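The second life of a blue jumper

In the town of Plimari, where I moved nine years ago, people do not like to throw away clothes. They give them to Stomow, a shop with one long room behind the bus station. It takes in 4,000 pieces in a normal March, and every one must be touched by a hand before it goes to a shelf or to the rag sack.

I went there to learn how to sort. I believed that I knew cloth, as my mother sewed for other people. After one morning I understood that I knew only cotton.

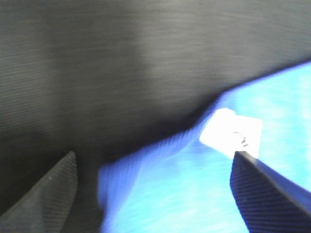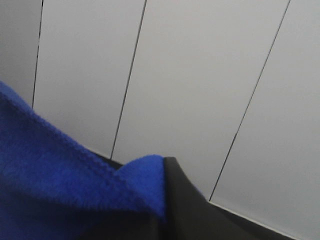

Sorting begins with the fingers and not with the price. The sorter pushes her thumb into the cloth and waits to see if it comes back, then she rubs the inside of a sleeve, where the wear is usually worst. After this she looks for the label. Some are easy, like the small white one lying on the bright blue cloth in the first picture, and others were cut out years ago by somebody with a sensitive neck. Without a label the sorter must decide alone, and she decides quickly. Wool goes to the left, cotton to the right, fleece to a separate pile, for the reason that it catches every hair and thread from its neighbours.

The piles go next to the folding table, an old one from the Ekström school, which closed. Folding is harder than it looks. Thick cloth wants to open again, and a new worker often presses it too much — this leaves a line that the customer will see. The rule at Stomow is three folds and then hands off.

What cannot be sold is sent to Primgate, a workshop two streets away, where it is cut into cleaning cloths. They sell 500 packets in a good month. I bought one for my bicycle. I also bought a grey cardigan with 31 stitches of repair on one elbow, done in a green that does not match, and I wear it most evenings when the heating is off.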